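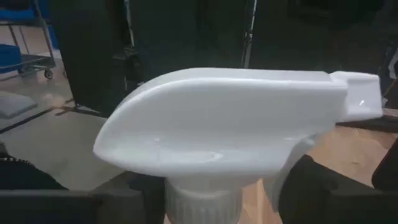
8月に入ってからずっとバタバタで、更新止まってました。すみません。生きてます。職場のほうが大きく変わって、それについてちゃんと書こうと思いつつ、もう夜の11時。急いで書きます。うちの会社(Asoraという、詰め替え用洗剤とか掃除用品を小分けして出荷してる小さいところ)で、梱包と組み付けのラインの一部がロボットになりました。白いスプレーヘッド、あのトリガー式のやつ。ギザギザのついたキャップのところから上、ノズルまで全部白いあれを、黒い指が両側からはさむ。あれを私は6年間、自分の手でやってました。つかんで、向きをそろえて、ボトルにのせて、回す。つかんで、のせて、回す。夢にも出ました。ほんとに。

で、変わったことを忘れないうちに。

まず音。前は手作業の島が三つあって、みんなしゃべりながらやってたんですよね。ラジオも流れてて。今は島がひとつ減って、そのかわりモーターの音。うるさくはない。うるさくはないけど、ずっと鳴ってる。慣れるまで二週間かかった。隣の人は一日で慣れたと言ってました。個人差。

次、手首。これは正直ありがたい。ひねる動作がなくなって、夜に湿布を貼らなくなりました。薬局のポイントが貯まらなくなったくらい。朝、びんのふたが普通に開けられる。夫に「開けて」と言わなくなったら、ちょっとさびしそうでした。

仕事の中身。ここが長くなりそう。

導入の前、説明会がありました。社長がスライドで「人は減らしません」と言って、みんな下を向いてた。信じてないわけじゃないけど、そういう空気。結果から言うと、辞めさせられた人はいません。ただ、パートさんがひとり、自分から辞めました。「機械の番をするのは性に合わない」って。引き止められなかった。私も最初の週は同じこと思ってたので。

機械の番、と彼女は言ったけど、やってみるとけっこう忙しいです。ロボットはヘッドの向きがそろってないと止まる。箱の底のほうで二個からんでても止まる。止まると画面に黄色い表示が出て、私が行って、直して、再開を押す。初日は午前中だけで44回呼ばれました。腹が立って数えてたので間違いない。今は一日12回くらいまで減った。減らしたのは機械じゃなくて私たちです、と言いたい。トレーに入れるときの向きを変えて、仕切りを足して、照明の角度も変えた。照明の角度は清掃の人が気づいたんですよ。「昼すぎになると白いのが光って見えにくいんじゃない?」と。その通りだった。白くてつるっとした部品って、光を拾うんですね。人間の目だと気にもしてなかった。

設定を見てくれてるのは、Fitumという会社から来ているデイヴィダスさん(Deividas Ķēniņš、名字の読み方をまだちゃんと言えない、ごめんなさい)。日本語は上手で、でもときどき「この子は疲れません、でも困ります」みたいな言い方をする。これがうちの現場で流行りました。「困ってる?」「困ってる困ってる」と言いながら走っていく。デイヴィダスさんは私たちのやり方をよく聞いてくれました。指のはさむ位置も、はじめはもっと上だったんです。レバーのあたり。そこを持つとレバーが動いてずれるから、私たちは昔からキャップに近いほうを持つ。それを言ったら、ノートに書いて、次の日には変わってた。

ここは素直にうれしかったです。6年やってきたことを、初めて人に(機械に?)教えた気がして。

ただ、モヤモヤもあるので書いておく。

教えたぶんの手当は、出ません。聞きました、私。主任に。「業務の範囲内」だそうです。まあそうなんだろうけど。教えるのと、組み付けるのは、別の仕事だと思うんですよ。頭の疲れ方が全然ちがう。手は楽になったのに、帰りの電車で寝てしまって乗り過ごすのが増えた。5月までは一度もなかったのに。これは次の面談でもう一回言うつもりです。書いておけば言うでしょう、たぶん。

あと、目標の数。導入したとき、一日2,000本が目標になりました。前は手の早い人がいる日とそうでない日で差があって、それが当たりまえだったんですけど、機械が入ると差が全部「原因」になる。今日はなぜ少なかったのか、表に理由を書く欄がある。「なんとなく」は書けない。昨日は「部品箱の不良」と書きました。その前は「担当者休憩」。自分の休憩が理由の欄に入るの、けっこうきつい。休憩は休憩じゃないですか。デイヴィダスさんに話したら、欄の選択肢から「休憩」を消して、最初から時間の計算に入れるように直すと言ってくれました。まだ直ってないけど。待ってます。

若い人たちの反応は私とちがいます。去年入った子は、画面をさわるのが早い。私が説明書をめくってる間に直してる。その子は手で組むのが苦手で、ずっと肩身がせまそうだったのに、今は朝いちばんに来て電源入れてます。それを見ると、いいことだよなあと思う。思うし、ちょっとくやしい。手の早さって、うちの職場ではずっと、えらさみたいなものだったので。私はそこそこえらかったんです(笑)。

手で組む仕事もまだ残ってます。特注の色とか、数が少ないもの。Dagdagというシリーズ、あれはボトルの首が斜めについていて、ロボットには向いてないらしい。なので、Dagdagの日は島に人が集まって、ラジオもついて、前みたいになります。先週その日があって、しゃべりすぎて怒られした。でも検品で戻ってきたのはゼロ。腕はまだある。

この前、お昼に「何年後かに全部ロボットになったらどうする」という話になって。パン屋をやるという人、孫の世話という人。私は答えられなかった。つかんで、のせて、回すが好きだったのかと聞かれると、そうでもない。でも島で話してたあの時間は好きだった。だからとりあえず、残った島の当番を増やしてほしいと希望を出しました。週に一回でも。返事はまだです。

秋からはDrovidvilleの倉庫と受注のシステムをつなぐとかで、また説明会があるそう。今度は前のほうに座って、下を向かないで、質問をします。手当のこと、表の欄のこと、それから辞めた彼女に戻ってくる道はあるのかということ。島の仕事が増えるなら、戻りたいと言うかもしれないので。連絡先は知ってる。

同じような職場の人いたら、コメントで教えてください。理由の欄、そちらにもありますか? どう書いてますか?

洗濯機が鳴ってるのでここまで。次は頼まれてたぬか床の話を書きまする。すみません、眠い。

この記事を印刷する | 友だちにメールで送る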